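From: Tùng Trương
To: Clemwood Residents list
Subject: Re: [clemwood] Stairwell painting, what do we want?

Hello all,

Thanks for kicking this off, Rela. I'm very much in favour, and I've got opinions!

Rela wrote:
> The stairwells in both blocks are due for repainting and we have
> until the end of July to tell the managing agents what we'd like.
> If we say nothing we get magnolia again. Does anyone have a view
> on colour, or on gloss against eggshell for the handrails? Also,
> has anybody used Bickerstaff? They're the cheaper of the two
> quotes but I can't find much about them.

Yes to Bickerstaff. They did my sister's place over in Doltora Road last spring, a tall thin house with a horrible stairwell (four landings, and a ceiling you can't reach without a tower), and they were a joy. Two painters, 15 days start to finish, and most of the first week was nothing but filling and sanding. She was getting twitchy by then because not a drop of colour had gone on, but my goodness it shows now. You can run your hand down the wall by the bottom stairs, where the bikes used to bash it, and not find a single dent.

Do ask them what the quote says about preparation, though. Ours ought to mention the flaking patch under the skylight in block 2, which wants scraping right back and a stain block before anything else goes near it. Last time it was just painted over and it came through brown by Christmas.

On colour, please can we not have magnolia! I'd love a proper green up to the height of the handrail and a soft off-white above. The darker half hides scuffs from prams and shopping, and the light half keeps the top landings bright. If green is too much for people I'd happily settle for a greyish blue. I've got 18 sample cards in a shoebox and will leave them on the window ledge by the post boxes, so do have a rummage and put a pencil tick on the back of any you like. Look at them in the evening as well with the lights on — a couple of them go quite muddy.

Handrails: eggshell for me. Gloss shows every drip and it yellows, and the modern water-based eggshells are tough as old boots once they've had a couple of weeks to harden. The front doors are another matter and I'd keep those gloss.

One more thought, and feel free to shout me down. The little lobby in block 2 has one short wall that would look marvellous papered. Something big and leafy, with a bit of orange in it. It would only take a few rolls and I'd gladly hang it myself.

Happy to meet the painters when they come round to measure up, any time after 4.

Tùng
(block 2, top floor)

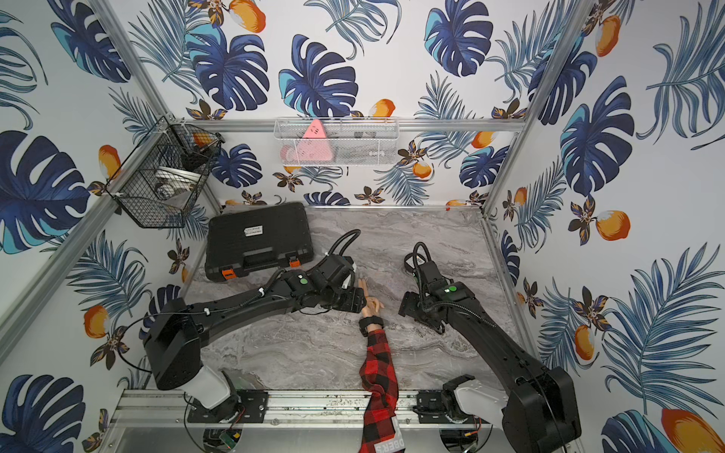
Leafy wallpaper, navy and turquoise with orange fruit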